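Ovitura 邻里问答
首页 > 家与孩子 > 玩具与游戏

两个孩子、一屋子积木，怎么收才能让他们还愿意玩？

豆花要咸的
发表于 2023年1月6日

各位好！先交代一下情况。我们家刚搬到 Norkton，房子不大，但是多出来一间朝北的小屋，做卧室太窄，做储藏室又舍不得，我和先生商量了一晚上，决定拿来给孩子当积木房。大的快上小学，小的刚会满地跑，两个人都爱搭东西，搭的路数完全不一样：大的要搭桥、搭车站，一座能惦记好几天；小的主要负责推倒，推倒以后笑得在地上打滚。

积木的来源很杂。有我婆婆家传下来的一批老的，有亲戚孩子大了送来的，还有一套 Grolletura 的大盒装，是我自己忍不住买的（真好看啊，颜色特别正）。现在它们全都倒在两个大布袋子里，每次玩都是哗啦一下全倒出来，然后孩子们在里面翻五分钟，翻烦了就去沙发上蹦。我看了很难受，明明有这么多好东西！

想请教的是：

按什么分？按颜色、按形状、还是按来源？
架子要买多高的？
小的那个总推倒大的搭的东西，地方就这么点，怎么办？
收拾的事情能不能让孩子自己来？我每天晚上蹲在地上捡，腰已经有意见了。

预算不多，能自己动手的都愿意自己动手。先谢谢大家！

共有三个回答

阿榆
被提问者标为“有帮助”

买几个带盖的塑料箱，往里一扔就完了。小孩子嘛，过两年就不玩了，别太当回事。

架子别买高的，砸着人。

Cirilo Ponce
被提问者采纳

看到你这个帖子我高兴坏了，有一间专门的积木房，多少孩子做梦都想要！我家三个孩子都是搭积木长大的，后来我又在镇上的活动室帮忙管过好几年的游戏角，踩过的坑一只手数不过来，下面想到哪儿写到哪儿，你挑着用。

先说地面

你问的都是架子和分类，我倒想先聊聊地。积木房最要紧的就是一块平的、安静的地。朝北的屋子冬天凉，孩子又是趴着玩的，肚皮贴地一趴就是半天，所以得铺点东西。可是千万别铺长毛地毯！我们家第一年铺的就是长毛的，软乎乎，光脚踩上去舒服极了，结果塔搭到第四层必倒，孩子气得直哭，我还以为是她手不稳。后来换成短绒的薄毯，底下垫一层毡子，当天下午她就搭了一座比自己还高的塔，激动得不让任何人进屋。

薄毯还有一个好处，倒下来的声音小。你家小的既然是专业推倒的，楼下邻居会感谢你。

毯子的边要压平，四个角用双面胶贴住。翘起来的角会绊人，也会让小汽车开不上去（这一点孩子比我在意得多）。

再说分类

按形状分。我试过按颜色分，摆出来真漂亮，像糖果店的橱窗，拍照也好看，可是孩子搭东西的时候想的是“我要一根长的”“我要一个拱”，很少有人想“我要一个红的”。按颜色分，他就得在每个箱子里都翻一遍长的，翻着翻着兴致就没了。

也别分得太细。我有一阵子着了魔，把长条分成长、中、短、特短，把三角分成尖的和不尖的，标签打了一整张纸，得意得很，全家只有我一个人能收对。后来合并成五类：长条、方块、三角和斜坡、圆的和弯的、剩下的怪东西。孩子一天就学会了。“剩下的怪东西”这一类特别重要！里面有齿轮、小门、不知道从哪套里掉出来的栏杆，最后往往是它最先被翻空。

来源不用管。老积木和新积木混着用完全没关系，只要厚度差得不离谱。你可以拿尺子量一量婆婆家的那批，再量一量 Grolletura 的，如果厚度对不上，大孩子搭桥面的时候会有台阶，他可能会恼火，也可能就此发明出一种有台阶的桥。我家老二发明的是后者，还给桥起了名字。

架子的高度

最上面一层不要超过小的那个孩子的肩膀。他够得着、看得见，才会自己拿自己放。高的墙面可以钉一条窄窄的搁板，放大孩子舍不得拆的作品，那是“博物馆”，小的够不着，两边都安心。

架子一定要固定在墙上！小孩会爬，你觉得你家的不会爬，他只是还没开始。北屋的墙如果是空心的，要用对应的膨胀件，五金店的人会告诉你用哪种。我们镇上的 Pascu 五金铺有一个大抽屉专门放这些，老板耐心极了，把墙的照片给他看一眼，他就能配齐，连钻头都肯借。

层板要深一点。浅了箱子会探出半截，孩子一抽就整个下来。买之前拿报纸剪一块箱底大小的纸，往层板上一铺，就知道够不够。

关于推倒的那一位

这个问题太经典了。我的办法是划地盘，再加一个节目。

地盘很简单，用彩色纸胶带在毯子上贴一条线，里面是工地，外面是广场。工地里的东西，只有盖的人能拆。广场上的东西谁都能推。小的一开始当然不认这条线，你就陪他在广场上搭，搭起来，数三下，推！他要的就是这个“推”，给他一个名正言顺的地方推，他对工地的兴趣就小多了。

节目叫“拆迁时间”。每天晚饭前，大孩子宣布今天哪几座楼可以拆，小的来拆，拆的时候要喊口号（我们家喊的是“轰隆隆”）。大的有了决定权，小的有了盼头，拆完顺势就收拾，一举好几得！当然也有吵架的日子，有一回为了一座灯塔该不该拆，两个人吵到饭都凉了，我也没什么高招，最后灯塔搬上了博物馆。

让孩子自己收

完全可以，但是要把收拾变成一件看得懂的事。

箱子前面贴图，别只贴字。拿一块积木放在纸上，沿着边描一圈，涂黑，就是最好的标签，不识字的孩子也能对上。描的时候让孩子描，歪歪扭扭的更好认。

放音乐。选一首固定的曲子，响起来就开始收，曲子停了就停，没收完的大人帮一把。我们家放的是一首进行曲，到现在孩子们都上中学了，在超市里听见还会下意识地弯腰。

一次别拿出太多。这是我最想劝你的一条！两个大布袋的量，对这个年纪来说太多了，多到看不见。你先挑一半摆上架，另一半收进柜子，过一阵子换一换。换上来的那天，孩子会像收到新玩具一样欢呼，明明就是他自己的旧玩具。我一般在 8月和年底各大换一次，平时看心情小换。

清洁

老积木到家先擦一遍。没上漆的木头用拧得很干的布擦，擦完摊开晾，不要泡水。上了漆的看看有没有翘皮，翘皮的先挑出来放一边，小的那个正是什么都往嘴里送的时候。婆婆家传下来的那批，如果年头很久又说不清是什么漆，就先留给大的玩，或者干脆放在博物馆里当展品，也很有面子。

塑料的可以装在网袋里用温水洗，洗完连袋子挂起来。布的、毡的别忘了，一年总要洗一两回。

写得太长了，哈哈。等你布置好了，一定回来告诉大家成什么样了！

Onyekachi Dauda

Cirilo 写得太好了，地毯那段我简直要站起来鼓掌，我们家也是长毛地毯的受害者！我补充几样容器和小配件的经验，我对箱子盒子这些东西有点入迷，家里人都怕我进杂货店。

1. 布篮子
轻，便宜，倒下来也不响，小的孩子抱着就能走。缺点是软，装一半的时候会塌下来，标签贴不住。我用别针把标签别上去，别针头朝外，后来想想不放心，改成了缝两针。布篮子最适合装轻的东西：小人、小动物、布条、树叶。长条积木会把它戳得东倒西歪。

2. 木抽屉
旧柜子拆下来的抽屉是宝贝！装四个小轮子就能满屋子跑，孩子会把它当火车。轮子要买带橡胶圈的，地板会谢谢你。抽屉边上如果有毛刺，用砂纸打一遍，内侧也要打，孩子的手是从里面往外抽的。我家那只抽屉原来的把手我没拆，拴了一根短绳，拉着走特别威风。绳子要短，短到绕不住脖子。

3. 透明塑料盒
看得见里面是什么，这一点没话说。我会给“怪东西”那一类用透明盒。盖子我全都收走了，孩子开盖子开得心烦，而且盖上盖子的箱子会被拿来当凳子坐，坐两回就裂了。

4. 金属箱
这个我要大力推荐一下，很多人想不到！灰色的金属箱，敞口，四壁带点斜度，底是平的，手伸进去拿东西很顺。两只前后挨着放，一只装长条，一只装别的。用久了底上会有划痕，壁上也会磨花一块，我倒觉得好看。红的、深绿的长条块往灰底上一放，一眼就找得到。铺一层薄毡能压住声响，买回来先摸一圈边沿，有割手或者起皮的地方要处理好再给孩子用。金属箱重，放在最底下一层或者直接放在地上，别往高处搁。

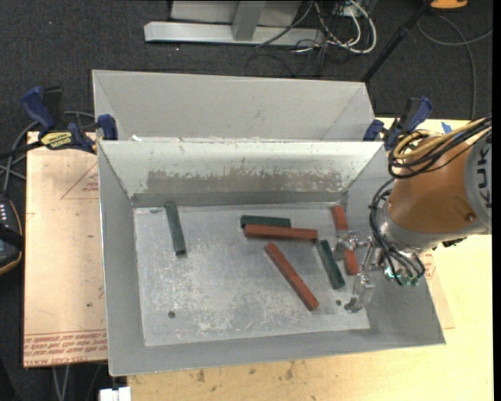 5. 托盘
最后一样，也是最便宜的一样。找两个有矮边的大托盘，孩子搭到一半要吃饭、要睡觉，连托盘一起端走，第二天接着搭。大孩子惦记好几天的车站，就靠它了！托盘的底要硬，软的一端就弯，车站当场解散。端的时候大人端，走慢一点，过门的时候先看脚下。

小配件

再说几样不是积木、但能让积木玩出新花样的东西。

硬纸筒。厨房纸的芯、包装纸的芯，都留着。剖开是滑道，竖着是柱子，孩子可以拿小球往里滚一个下午。纸筒软了就扔，反正家里天天有。

布头。蓝的是河，绿的是草地，黄的是沙漠。不用锁边，毛边更像岸。我把不穿的衬衫剪了一件，扣子拆下来另外收好，小的孩子在家时不拿出来。

镜子。要亚克力的，不要玻璃的。平放在地上，塔就有了倒影，第一次看见的孩子都会趴下去看好久。贴在墙脚也行，半座城堡靠上去就成了一整座。

手电筒。朝北的房间有一个优点，就是暗得早！把灯关了，拿手电照着搭好的东西，墙上全是影子，桥像山，小人像巨人。我家孩子为了看影子，专门学会了搭有洞的墙。

纸和笔。架子旁边挂一个小本子，想拆又舍不得的时候，画下来再拆。大的快上小学了，可以画平面图，画得对不对无所谓，过几个月翻出来，他自己会很惊讶地说“我那时候怎么这么搭”。

灯和墙

北屋光线偏冷，顶灯最好选暖一点的颜色。我在架子旁边加了一盏夹灯，光是从侧面来的，积木的边角有影子，孩子对缝对得更准。夹灯的线要沿着架子背后走，用扎带固定住。

墙不用刷得花花绿绿，积木的颜色已经够热闹了。我们刷的是米白，后来在齐腰高的位置贴了一圈可以擦的纸，孩子拿它画天空和远处的山，搭的城就有了背景。擦不干净的地方就让它留着，现在那片山已经有好几层了，远看还真有点意思。

关于数量

补一句 Cirilo 说的“别拿出太多”。我一开始不信，觉得材料当然越多越好。后来有个周末下雨，我懒得搬，只拿出 30 块给两个孩子，心想凑合玩玩吧，结果他们玩得比哪天都久！为了省着用，两个人开始商量，谁出柱子谁出顶，连平时最爱抢的那个都学会了说“我拿这个换你那个”。当然块数不是死的，你家的工程师要搭车站，那可得多给一些。

关于花钱

有旧的先用旧的。镇上的交换集市、学校门口的旧物日，都能碰到整袋整袋的积木，缺几块一点都不影响。我在集市上淘到过一整袋拱形的，卖的人嫌它占地方，我抱着回家的路上一直在笑。新的一套够看就行，你已经有 Grolletura 的了，暂时真的不用再买。省下来的钱买毯子，毯子值得买好的。

评论

豆花要咸的
天哪，谢谢两位写这么多！我打印出来贴冰箱上了。昨晚先试了纸胶带划线，小的第一反应是把胶带撕了吃。今天换了条宽的，暂时还在。

Cirilo Ponce
哈哈哈哈，宽的好！再不行就拿彩色布条缝在毯子上，他总不能把毯子吃了。

豆花要咸的
“拆迁时间”大获成功，大的当了总指挥，还给自己做了一顶纸帽子。

Onyekachi Dauda
纸帽子！这个我家也要安排上。对了，Pascu 家的毡子可以裁着卖，铺箱底的小块不用买整卷。

阿榆
看完你们写的，我把我家那个塑料箱的盖子也扔了。

豆花要咸的
想再问一句，描轮廓做标签，用什么纸不容易卷边？

Onyekachi Dauda
旧挂历的背面，厚，还滑，描起来特别顺手。外面再贴一层透明胶，从中间往两边抹。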